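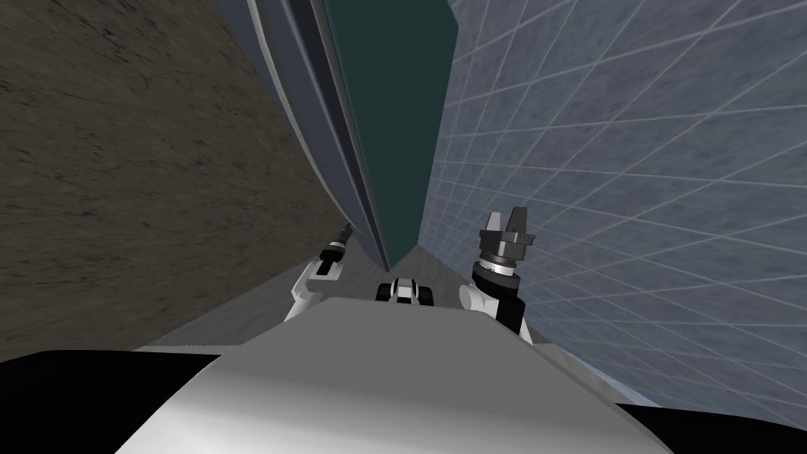
Both arms out ahead between the walls, left one farther off.

January, madder notes, continued from the last page

Red! Real red, at last, and I'm writing this before I wash my hands properly so excuse the thumbprint in the margin.

Where I'd got to: the Gredar roots had given us nothing but brick and salmon, and Ye-seo Won was ready to blame the roots. I was ready to blame the wool. Seung-woo Ra said all along it was the water, and he gets to write that in his own notebook in whatever size letters he likes.

Setup this time. Seven skeins of the Hyun two-ply, 223 g dry all together, scoured overnight and rinsed until the water ran clear. Alum mordant the same as the last batch, same jar, same weighing spoon. Roots soaked overnight in a bucket with a lid, then the first soak poured off and kept (it's a yellowish brown, smells like a garden shed, and I have plans for it). Roots tied up in the old curtain netting so we don't spend another evening picking bits out of the yarn.

Half the skeins went into plain tap water, which here is so soft it barely leaves a mark in the kettle. The rest went into the Bitley water that Seung-woo carried back from his sister's place, where the kettle looks like the inside of a cave. One skein stayed out, mordanted and undyed, for the card. I know that means the halves are equal, three and three, which pleased me more than it should have.

Heat: slow, slow, slow. The Greleck hot plate overshoots if you turn your back on it, so I sat there with the thermometer and a book. Last time I let the pot climb up to 80 and got that flat brown on everything. This time I kept it well under, lid half on, and moved the yarn gently whenever I finished a page. Steam coming off but never a bubble.

The two pots looked the same for ages. I'd more or less decided the water idea was a dud and gone to make toast, and when I came back and lifted the Bitley skeins they were a completely different animal. Warm, deep, a bit toward tomato. The tap water ones were coral, very pretty in their own way (Ye-seo wants them for a hat) but not red.

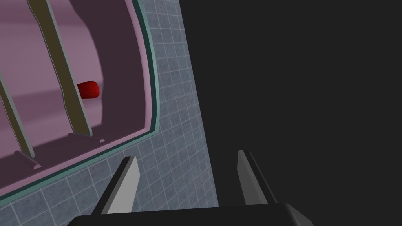

Mauve-pink inside, thin teal-green rim.

Left everything to cool in the pots. This is the part I always want to skip and I'm so glad I didn't. The Bitley skeins kept deepening as they sat. Skein 6 was at the bottom with the roots pressed right up against it, and it has a darker patch along one side that I love and could not repeat on purpose. If we ever want it even, the netting needs to come out before cooling.

Rinse: first water pink, second water pale, third nearly clear. No wringing, just squeezed in a towel. Hung on the indoor line away from the radiator.

Rub test on white cotton after drying: a faint trace from the coral, hardly anything from the red. Light test strips are cut and taped in the south window with half of each one under card. I'll leave those alone until the weather improves, there's no point reading them in this gloom.

Things to try, in no order:

Chalk in the tap water. If it's the calcium doing this, a pinch of chalk should get us there without Seung-woo hauling jugs about. Start small and write down the weight this time.

The saved first soak, on its own, on leftover mordanted yarn. Ye-seo thinks gold, I think tan. Loser sweeps.

Second bath from the same roots. They still had plenty of color in them when I squeezed the bag, so they're in the fridge, labeled, on the bottom shelf. Please don't throw them out!

A tiny iron dip on one coral skein. Only one. I remember what happened to the onion skin batch.

Silk scraps, if anybody finds the bag.
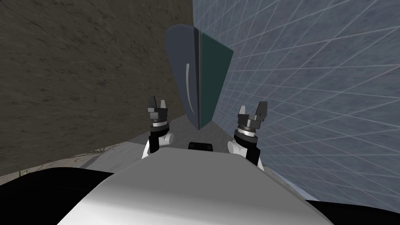

Can the same alum bath be used again for the next lot of wool?

It can, if you top it up. The first lot takes a good part of the alum with it, so add fresh alum for the new weight of wool, a little less than the full dose, and stir until it's completely dissolved before the yarn goes in. Throw it out if it's cloudy or smells off.

Evening addition. Skeins dry now and the red has settled a shade lighter, as wool does, but it's still red under the kitchen lamp and still red by the window. Card is made up: undyed, coral, red, with the water written beside each. The loose end of skein 6 is taped in below, dark patch and all.

Need more Hyun two-ply before the chalk run. Also a new thermometer clip, the old one has gone soft and keeps sliding down the side of the pot.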